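Théière inox : vous gardez ou vous passez à la porcelaine ?
Forum Arts de la table > Thé et café

iara_g
Membre, 29 messages
Bonjour à tous ! Je viens de récupérer un petit service en inox (théière, tasses, soucoupes) dans un vide-maison à Bistville et j'hésite à m'en servir tous les jours. C'est joli, ça brille, mais ma sœur jure que le thé prend un goût de métal là-dedans. Vous en pensez quoi ?

Wodov
Membre, 1843 messages
Ta sœur a raison. J'ai tenu 3 semaines avec la mienne, un Darjeeling là-dedans c'est du gâchis. Porcelaine, point.

sofia.valente
Membre, 2542 messages
Pas d'accord du tout, Wodov ! Si l'inox est correct et bien rincé, je ne sens aucune différence, et pourtant je bois du thé vert (le plus capricieux). Par contre les tasses brûlent les lèvres, ça oui, il faut patienter un peu.

Wodov
Patienter pour boire un thé tiède, merci bien.

iara_g
Ha ha, je ne voulais pas lancer la guerre. Et pour les traces de calcaire, vous faites comment ?

sofia.valente
Vinaigre blanc et eau chaude dans la théière, un quart d'heure, puis rinçage (deux fois plutôt qu'une). Pour l'extérieur, chiffon doux et surtout pas d'éponge qui gratte ! Le mien est tout simple, théière à bec fin et petites tasses avec leurs soucoupes assorties.

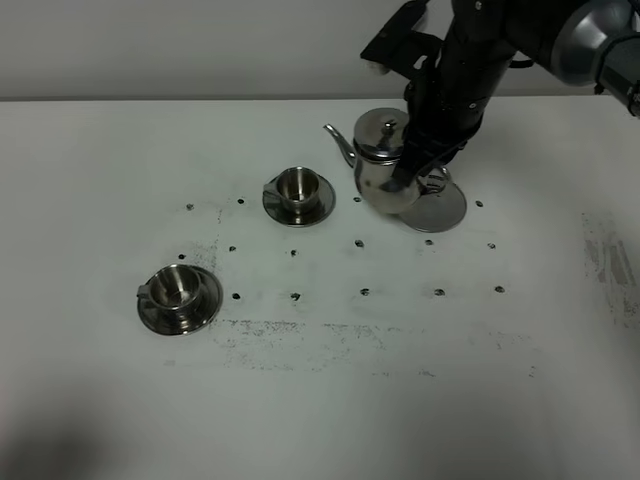 Je le sors surtout le mercredi, quand ma voisine passe, et j'essuie tout de suite après, sinon la moindre goutte se voit sur le poli. Pense aussi au bec, une petite brosse à biberon fine fait très bien l'affaire.

Wodov
Bon, pour le vinaigre je suis d'accord. Pour le goût, jamais.

iara_g
Merci à vous deux ! Je fais le vinaigre ce soir et je teste avec un thé noir pas trop cher.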